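4.2 Provenance of reclaimed skin panels

Aluminum skin from retired flying boats reaches the collectors' market in small lots, and the paperwork seldom travels with it. The Vultano register lists 500 panels cut from hulls and wings. Of these, 50 carry a legible part stamp, and nine can be tied to a single airframe.

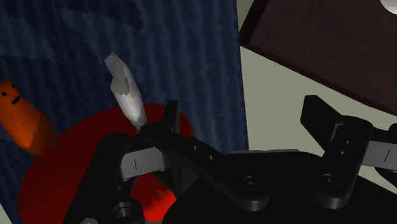
Figure 6. Rendered view with red disk shape and blue fabric.

Consolacion Dagdag objects that a stamp identifies the factory drawing and says little about the aircraft, as panels were often swapped during overhaul. We accept this point. A match was therefore recorded only where the stamp agreed with a repair log – in six cases, the log kept at Kaneko.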